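Pairing shoes is still the hard part

Filed under: manipulation, chores
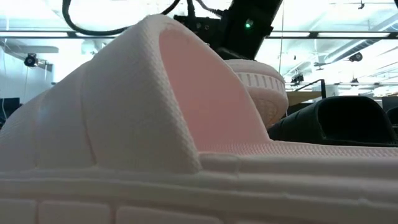

I keep a running list of chores I think a machine with a two-finger gripper ought to be able to manage by now, and footwear has been near the top of it for two years. Putting shoes away is a task most four-year-olds can be talked into. You find the mates, turn them the same way and set them on a rack. The same job exists commercially in returns processing, where a person opens a bag, checks that both shoes are the same size and model, and puts them back in the box. One version gets done in the front hall and the other on a bench under fluorescent light, but the sequence of motions is close enough that I treat them as one problem.

The reason I picked slides over runners or boots is that slides look easy. No laces, no tongue, no heel counter to collapse. A foam slide is one colour and usually one piece, and it holds its shape when you let go of it. If a system can't do slides it has no business near a hockey skate.

Grasping first. There are three places to pick up a slide: the strap, the side of the footbed, and the heel. The strap is what people use, hooking a finger under it without looking. For a parallel gripper the strap is a mediocre choice. It flexes, so the closing force goes into bending foam before it goes into holding anything, and the shoe swings about the grasp point once it leaves the table. With a slow arm that doesn't matter. At a useful speed you end up waiting for the pendulum to settle before you can place it, and the waiting eats the cycle time.

The footbed edge is stiffer and gives a predictable orientation in the hand. The catch is clearance. The sole sits flat on the table, so one finger has to come down outside the sidewall and the other has to come down inside the opening, between the footbed and the underside of the strap. On a small size there isn't much room in there. Heel grasps have the most clearance and the worst balance, with all the mass of the strap hanging out the far end.

Texture matters more than I expected. Dimpled foam gives rubber fingertips plenty to bite on, and slip has been a minor cause of failure in everything I have logged. The same dimples are hard on depth sensing. A bright white surface under strong overhead light gives you clipped pixels on the crest of the strap and noisy depth everywhere else, and black foam is bad in the opposite direction, returning so little that the sensor fills the region with guesses. Mixed white and black shoes on one table means you can't pick a single exposure and be happy with it. I have had better luck from low side views, where the strap opening shows up as an opening instead of a smear.

Now pairing. Left and right slides differ by the curve of the footbed and a slight asymmetry in the strap. Seen from directly above, upright, this is an easy classification. Seen sole up, the curve is mirrored, and a model that has mostly seen upright shoes will call a left a right with great confidence. Seen on its side it is close to a coin toss. The sensible policy is to pick the shoe up, turn it so the tread or the footbed faces a camera, and only then commit. People do this too, very quickly, and don't notice they are doing it.

My own log stands at 211 attempts at a full pair, meaning both shoes found, both oriented, both set down side by side with toes the same way. I stopped publishing success rates because they depend so heavily on how you scatter the shoes to start with. Upright and separated, it is nearly boring. Overlapping, with one inverted, it's a different task and ought to be reported as one. The mean time for a completed pair was around 19 seconds. I timed myself in the hall with a stopwatch and got 2.

Irén Medve, who has forgotten more about compliant grasping than I will learn, read a draft of this and objected to the comparison. Her view is that speed is the wrong yardstick for a household machine, given that it can tidy the entrance at three in the morning and take an hour over it. I accept that for the home. It doesn't carry over to a returns bench, where the arm takes up floor space and somebody is paying for it.

On that side, Luana Batista sent me notes from a trial at the Nadesitz warehouse in July. They ran 2,471 single shoes through a cell built on the Skonix controller, with a person at the end of the line catching mistakes. The errors weren't where the integrator had predicted. Picks were fine. Most of the trouble was in placement, with the second shoe clipping the first and knocking it out of line, after which the box insert step failed. They fixed a good part of it by opening the gripper in stages and backing out along the footbed instead of straight up. It is a cheap change and I have copied it.

The Stollisa people take a different route and use suction on the footbed. It works on smooth insoles. On dimpled foam the cup leaks, and they told me as much when I asked, so full marks for candour.

Where does that leave the question of whether a machine can do this chore yet? For one style of shoe, spread out on a table, yes, slowly. For a heap by the back door after a family has come in, no. The missing parts as I see them are recovery after a bump, regrasping without putting the shoe down, and a habit of looking twice before deciding on left or right. None of those needs new hardware.

Next I want to try nested pairs, one slide pushed inside the other, the way they come out of a gym bag. Getting them apart needs either a second arm or an edge to pull against. I have a strip of aluminium angle that should do for the edge and will write it up once I have enough runs to be worth a table.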